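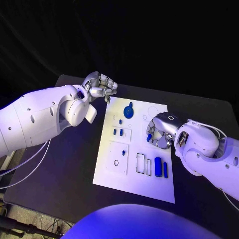

Ticket 671: Pegs don't seat in outline board
Opened June 2019 by Gangadharan Lobo
Product: Zinley peg and knob board, blue parts
Status: Open

Reported problem
Small pegs stop short of the bottom or lean. The big round outline is supposed to take the large part, and I have doubts about that too. Supplier (Pidton) says the parts are to spec. I would like to know whose spec.

Log

Pidton's first reply says to "check orientation." It's a round peg. Checked orientation anyway. No change.

Second reply blames the printed outlines and says our copy was printed at the wrong scale. We didn't print it. It came in the carton with the parts. Asked for the drawing. Got a brochure that promises 4,000 insertions without wear. No test report with it, so I'm giving that number no weight.

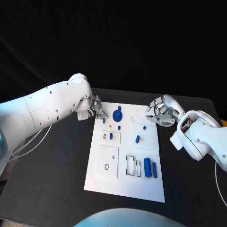
Work board on the dark table, small blue peg near the upper left corner, large circular outline at upper right.

Gounder in the other building swears by rubbing the pegs with candle wax. Tried it on 11 pegs. Two went in easier, the rest were the same as before, and now they pick up lint. I don't call that a fix.

Also swapped in the spare set from the March order. The tall cylinder stands up fine on its own. That tells me the base of that part is flat and nothing more. 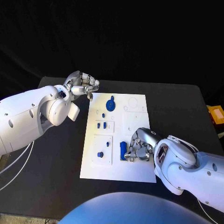 Pidton wants to close this as "user handling." No. Measure a peg and a hole from the same batch and send me both numbers. If the answer is to buy the Stedov board at 650, put that in writing and say who pays.

Leaving open.

G. Lobo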